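Can I carry cold pills in my day bag without the box? 6 day train trip

Asked Apr 30, 2024

Leaving Jurkine next week, changing at Medve, then on to Borkard. Small bag only, trying to cut bulk. I have cold tablets, some allergy stuff, stomach pills. Boxes take up half the pouch. Ok to pop them all in one of those plastic day sorters? Or will somebody at the border give me grief. Also is the Gesora pouch any good, the small one. Thanks

3 answers

Answer 1
did it for years never had a problem. sorter in the coat pocket, done

Answer 2 (accepted)
Wouldn't do it. Loose tablets all look alike and if you get sick on day 5 with a fever you won't remember which is which. Keep them in the blister strips at least, and fold the leaflet round with a rubber band. Anything prescription stays in the pharmacy packaging with your name on it, no exceptions, I was held up at Borkard over exactly this. Missed my connection and paid 70 for a new ticket.

Cold tablets are the ones to watch. Lots of them are combos, so you can end up doubling a pain reliever without knowing it. Check teh ingredients before you mix anything, and ask a pharmacist if the label isn't in a language you read.
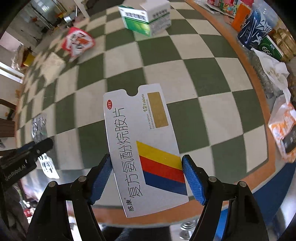 Also don't leave the bag on the heater shelf on the Medve train. Gets really hot up there. Pouch is fine, zipper is a bit cheap, mine lasted 3 trips.

Answer 3
Agree with the above. Flat boxes slide in behind a book anyway so your not saving that much room. No idea on the pouch, sorry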